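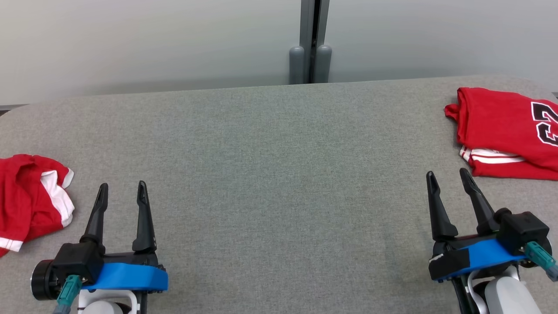 # Folding Table and Garment Care: Frequently Asked Questions

These answers cover the padded folding tables at the Fluleteo laundry rooms in Celtatstead, along with general questions about shaking out, folding and storing shirts and jerseys. Last revised 30 September 2024.

## The tables

**What is the gray surface on the folding tables?**

It is a woven upholstery fabric over a thin layer of padding. We chose it over a hard top for two reasons. Slippery sports fabric stays where you put it, and buttons and zippers don't scratch anything.

**Can I put wet laundry on it?**

Please don't. The padding holds water and takes most of a day to dry. Damp items should go on the drying racks first. If you set something wet down by accident, blot the spot with a dry towel and leave it uncovered.

**Can I iron on it?**

No. The fabric is not heat-rated and will turn shiny or scorch. Ironing boards are in the closet next to the dryers at both locations.

**Why are the corners rounded?**

Sleeves and straps catch on square corners. The Chien Street room had square tables until last February, and we replaced them after several complaints about snagged knitwear.

**How do I get lint off the surface?**

Use the rubber brush, not the sticky roller. The roller leaves a residue that picks up more lint later. Brush in one direction, toward yourself, and put the lint in the trash can.

**How often are the covers washed?**

Covers come off and are washed on the first of each month. In between, they are vacuumed every morning before opening.

## Shaking out and folding

**Do I need to shake out a shirt before folding it?**

It helps. Hold the shirt by the shoulders and give it two or three firm shakes over the table. Most of the small creases from the dryer drop out, and sleeves that are tucked inside usually come free. Smooth what is left with your hands once the shirt is flat.

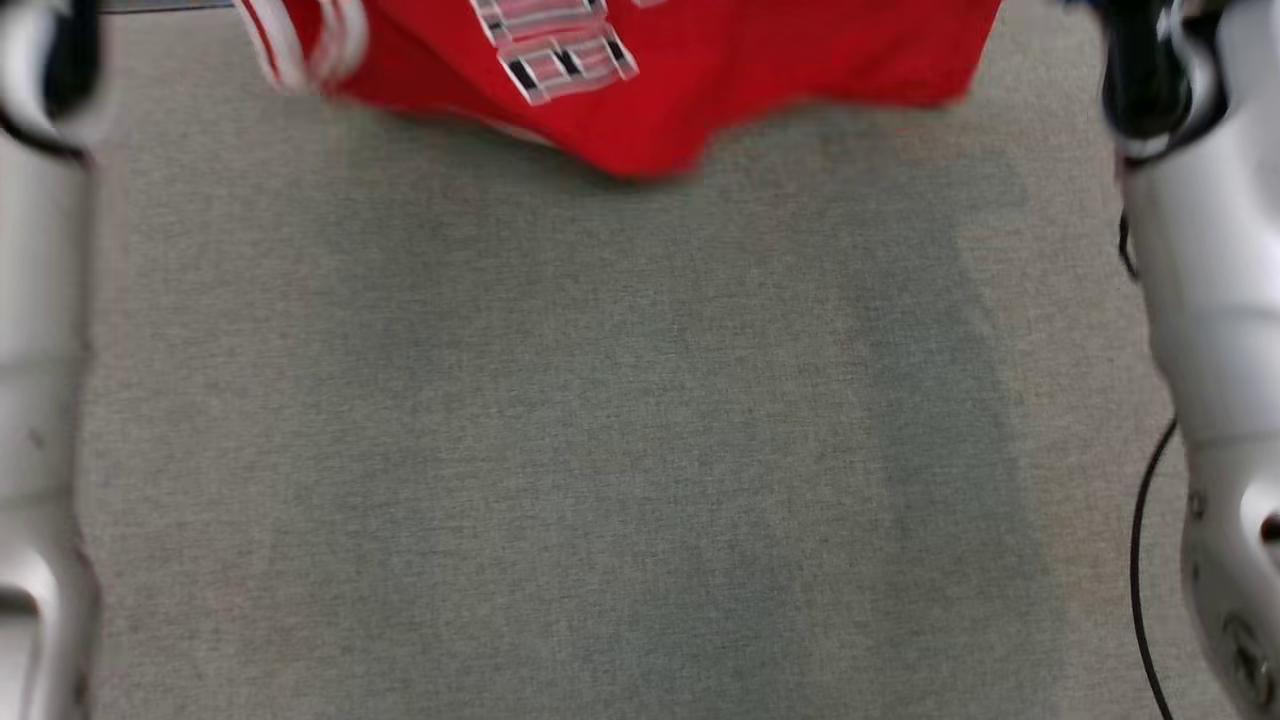 *A red top held over the folding surface, with the hem hanging free.*

**Should I fold a shirt face up or face down?**

Face down for most shirts. Lay it flat with the front against the table, bring in one side and then the other, fold the sleeves back along the body, and fold up from the hem. When you turn it over, the front is smooth and any print is on top.

**What about a shirt with a printed or patterned panel on the front?**

Try to keep the fold lines off the panel. A crease through a thick print can crack it over time. If the panel runs across the full width of the chest, you can't avoid it completely, so fold loosely and don't stack heavy items on top. Woven patterns can be folded anywhere.

**How do I keep striped trim straight?**

Line up the trim before you fold, not after. Pull each sleeve out flat, run a finger along the stripe from end to end, then fold. Trim that is stiffer than the rest of the shirt tends to curl after a hot dryer cycle. A lower heat setting takes care of most of that.

**Will red clothes stain the table?**

Dry ones won't. New red and dark blue garments can leave color behind if they are even slightly damp, and that is the other reason we ask you to keep wet laundry off the fabric. For the first few washes, use cold water and wash them with similar colors.

**My shirt still has creases after folding. What can I do?**

Put it back in the dryer on low for 12 minutes with a damp washcloth, then take it out as soon as the cycle ends. Clothes that sit in a warm drum will crease again – even a short wait makes a difference.

**Is it better to hang jerseys or fold them?**

Fold them if they are a heavy knit, as hangers stretch the shoulders. Light mesh jerseys can go either way. If you do hang them, use a wide hanger and button or zip the collar.

## Using the rooms

**Is there a limit on how long I can use a table?**

There is no set limit. When people are waiting, please finish the load you are on and let the next person in.

**Can I leave folded clothes on the table while another load runs?**

Keep them in your own bag or basket. Anything left on a table at closing goes to the lost and found shelf at the Civel Road room, where it is held for 30 days.

**Something I left behind isn't on the shelf. Who do I ask?**

Fill out the card at the counter. Give the type of garment, the color, the size and any pattern or trim. "Red shirt" alone is hard to match. "Red shirt, white stripes on the sleeve, size medium" is much easier.

**Can I buy one of the table covers?**

Yes. Replacement covers are sold at the counter under item number 237. They fit our standard table only, so measure yours first.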